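Fuseo Kitchen Hand
Countertop and fridge helper for staff kitchens and canteens

Hello, I'm Shadi Qudah, and I look after the Fuseo range here at Zhuravel. Before that I ran the staff kitchen at our Fukcombe site, so I've done every job this robot does, mostly at half past six in the morning with a coffee in the other hand.

The Kitchen Hand is a two-armed mobile robot that does the fetching and putting away. Fruit out to the counter, fruit back in the fridge, yoghurts to the front, empty tubs to the sink. It won't cook and it won't chop (please don't ask it to, Anas Zein has tried). What it does is the trudging back and forth that eats up a morning!

We've had it at Fukcombe since April, feeding 200 people a day. I was nervous about how the team would take it. Jiahui Zou told me on day one that she'd believe it when she saw it, and now she plans the whole morning round it. She used to restock all the fridges before she could even look at the menu. These days she's on the hot counter from the start, chatting to people, which she's far better at than I ever was. Nobody lost hours over it, and two of the team have trained to set up the robot's rounds themselves.
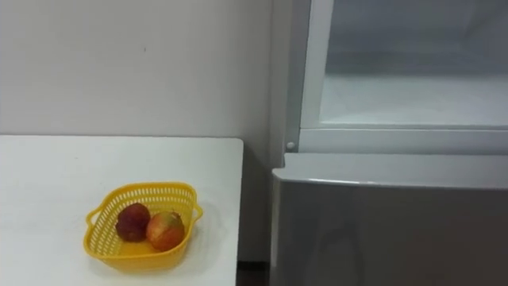 Fruit basket on the table, next to the fridge.

Baskets are the thing new customers ring me about most. Shallow ones with open sides work best, and handles are handy for your own staff too. Leave a bit of clear table round each one and keep the fridge doors free to swing. If you've got a tall, narrow bin of a thing full of satsumas, send me a photo first and I'll tell you whether it's worth trying.

What you get
Robot, charging dock and 4 starter baskets
2 days of setup with Joaquim Caldeira, at your place
28 days to send it back if your team don't get on with it

Teaching it a new kitchen is mostly walking it round and showing it where things live. Allow a few quiet mornings, and let the people who'll work beside it do the showing. We learned that one the hard way at Ondolness, where the managers did it all and put the milk on the wrong shelf.

For prices and a visit, ask for me or Hanan Haddadin.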